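2023-10-01

Went out to the Mancuso bead and findings fair on its second day. Entry was $5 and the doors opened at 10. Parking was fine before lunch and bad after it.

Trindska had the biggest stand, with pressed glass and fire-polished rounds on strands. Colours were truer than in their catalogue, especially the greys. I bought two strands of the smoke and one of the olive. Most seed beads were sold by the tube only, so check the labels if you need grams.

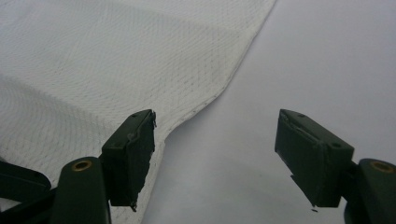 Rumier was showing clasps and jump rings. The sterling toggles are heavier than last year's and the price has gone up to match. Their item 503, a small box clasp with a safety catch, was sold out, with more expected in April. I left my email.

Upstairs, Nuline ran a 90-minute stringing class. I didn't book, but watched the end of it from the doorway. They teach knotting with an awl — I still prefer tweezers.

The clearance bins were by the rear exit. Bags of 400 mixed Czech druks, plenty of brown. I took one. Food was a coffee cart and a sausage sizzle, cash only at both.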